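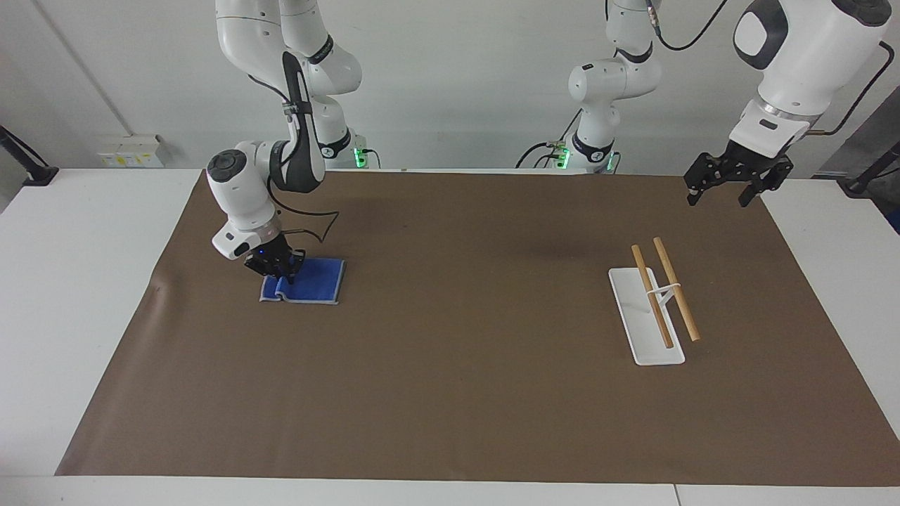 We use cookies to remember your reading settings. Accept | Manage

Sat 10 October
By the Flaltema towel group

5.3 The early pull

I'd love to report that the towel task failed in some deep and interesting way. Mostly it failed at letting go. Out of 257 runs in September, 31 ended with the cloth dragged off the rack by the same arm that had just put it there, and I spent a good part of the month blaming the wrong piece of software for it.

First, what a run is supposed to do. One arm pinches an edge of the towel where it lies on the paper, lifts it, carries it over to the little rack and lowers it across a dowel. Then the fingers open, the arm waits for the gripper to say "open," and it backs away. The other arm has no job in this part of the task (it comes in later, for straightening), so it holds still above the mat.

The bad runs looked fine right up to the last step. The cloth went over the dowel, the log said the gripper was open, the arm backed off, and the towel went with it! My first guess was that a loose thread at the hem had snagged on a fingertip. I trimmed the hems and it changed nothing. My second guess was the Charvát planner, which picks the path away from the rack, and I went through its output line by line (a long and dull afternoon) before admitting that the paths were fine. They were just starting too soon.
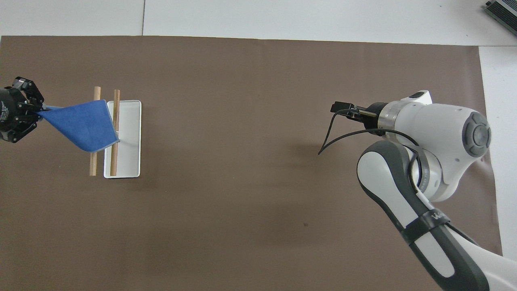
Figure 6. Placing the towel: a corner is still in the gripper at left, with the cloth over one dowel of the rack.

The moment in Figure 6 is the one to keep in mind. With the cloth over the dowel and a corner still pinched, everything depends on the next message from the gripper being true. Ours sometimes wasn't. The Brovitz controller keeps its last few status messages in a buffer, and when the line is busy it can hand back an old one. In the worst case the "open" we got had been sitting there for up to 875 milliseconds, left over from before the fingers closed. The arm took it at face value and left.

What finally gave it away was Dirside, our logging tool, once I plotted motor current next to the reported state. In every one of the 31 bad runs the current was still at its holding level when the arm began to move. I should have made that plot on day one.

There is a safety side to this too, and I take it more seriously than the lost towels. A piece of cloth is forgiving. The same stale message could tell us a gripper is clear while somebody is reaching in to fix the rack, so we stopped all hands-in resets until the fix was in. We now empty the buffer before each open command, ask for a fresh reading, and hold the arm still unless the current has dropped as well. If the two disagree, both arms stop and a person has to restart the run.

The repair slows each release a little, and I can live with that. We reran 12 of the bad starts with the new check and none of them pulled the towel down, though 12 is a small number and I wouldn't lean on it hard. One of those runs did stop with a mismatch between the message and the current. I still don't know why, and the log for it is in the supplement.

Contact the editors | Copyright Flaltema project | Back to top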